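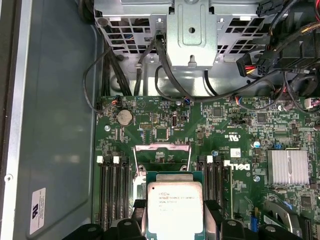
The Second Life of the Office Tower

7 min read

Monday, a little before nine, and Hala Kamel already has the side off one. She works standing up. Coffee on the shelf behind her, never on the bench, a rule she made after losing a keyboard and most of a morning.

Allham is a refurbishing shop on the ground floor of what used to be a carpet showroom. Old office desktops come in at the back on pallets. Working ones go out the front, mostly to students, small offices, a dental practice that has been buying the same model for years and won't hear of changing. In between is the bench, and the bench is what I came to see.

I had expected something more glamorous, I think. Lasers. What you get is a screwdriver, a soft brush, a tray for screws and a lot of looking.

"People want to skip the looking," Kamel says. "They want to plug it in and see what happens."

So she looks. Big gray sheet of metal down one side, the green Dell board next to it, the drive cage across with its rows of slots punched through. Cables go in and around the cage – black ones, looping wider than you'd think they need to. Kamel likes a bit of slack. She has opened machines where somebody tied everything down so hard that the plug came out of the board the first time the case got moved.

Every machine gets a sheet of paper. Pencil, not pen. On it goes what's plugged in where, before anything is unplugged. Phone photos are allowed as a backup but she doesn't trust them, the one connector you need is always the one under a cable.

Then screws. A stray screw on bare metal is the sort of thing she'll stop a sentence for. Leave one in there, tip the case upright, and it goes somewhere. Where it goes is the problem. There is a magnet dish at each end of the bench and the screws are sorted by length at the end of the day, by whoever lost the coin toss.

The battery question

Ask what fails most and you don't get the answer you want. Not the processor. Hardly ever the processor, says Ruoxi Fu, who runs the testing shelf and has the bad chair.

It's the coin cell. A round silver battery, the kind you'd put in a bathroom scale, sitting flat in a holder on the board. It keeps the clock and, on a lot of older machines, the settings. When it runs down the computer comes up thinking it's years ago, complains about it, and waits for someone to press a key. Plenty of perfectly good desktops get sent off for recycling over that message.

Fu swaps them all. Doesn't test, just swaps. The old ones go in a jar with tape over the faces so they can't touch each other, and the jar goes to the battery collection when it's full.

"My aunt threw out a computer for this," Fu says. "A whole computer. I was so mad."

Dust is the next thing. Outdoors if the weather allows, in the loading bay if not. Short bursts of air, a finger on the fan blades to stop them spinning up. November is bad for it – the bay door has to be open, and everybody's hands go numb just when they need to pick up something tiny.

A refurbished tower at Allham starts at $70, without a monitor. For that you get a machine that has been opened, cleaned, given a new battery and left running overnight. You also get the pencil sheet, folded up and taped inside the side panel, which started as an accident and is now something customers ask for.

Xiaoyan Duan bought 2 of them last year for her bookkeeping office. She had been quoted for new ones and the quote made her sit down. Hers have been on since, she says, apart from one bad afternoon that turned out to be the power strip.

She opened one up herself in the spring. Just to see. "I thought it would be full," she says. "There's so much room in there."

Paste, and how much

The socket is where people get nervous. I did. Kamel let me do one, with her standing close enough that I could hear her not saying things.

A metal frame holds the processor down, and a lever at the side lets it go. The lever takes more of a push than feels right. There's a small creak. Everyone makes the same face, apparently.
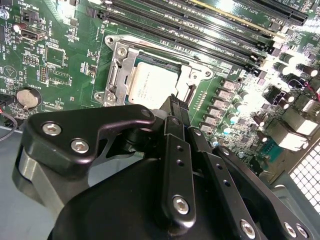 What to leave alone

The processor, for one, if you have no reason to take it out. Clean off the old paste with a lint-free cloth and a little rubbing alcohol, let it dry, put on a dab of new. A dab is smaller than you think. Shiyu Song, who teaches the Saturday class here, makes beginners put theirs on a scrap plate first, and then makes them scrape half off.

Leave the tall round capacitors alone too. Look at the tops. Flat is fine, bulging is not, and a bulging one is a job for somebody with a soldering iron and some patience. And don't open the power supply. Song says it once at the start of class and again at the end.

Memory you can touch. It's the easiest upgrade there is and the one where you feel clever. The slots are long and black and on many boards they're labeled right there in tiny white print, along with a good deal else. BATTERY, next to the battery. Whoever lays out these boards wanted you to manage.

Read the print, Song tells the class. Bring a flashlight and read the print. Which slot gets filled first depends on the board, so look up the manual, and push till both ends are seated. Half the machines that come in "dead" have a stick of memory sitting crooked.

The class takes 6 people, and there's a waiting list. Embla Nyberg got in off it after someone's car broke down. She's a retired school librarian and brought a tower from her late brother's house, with no idea if it worked. She wanted his recipes off it.

She got it open, got the dust out, found the battery. Wrote down the cables on her sheet in very nice handwriting. It took her the whole class and she didn't get to the paste, and Song told her the paste could wait.

I asked Kamel how many she's done. She keeps a tally in the back of a ledger and went to check – 3953, counting the one on the bench. Then the phone went, it was the dental practice, and she picked up the next side panel with the reciever still under her chin.

The Saturday class runs all winter. Bring your own tower, laptops are a seperate evening. Wear something you don't mind getting dusty, and eat first.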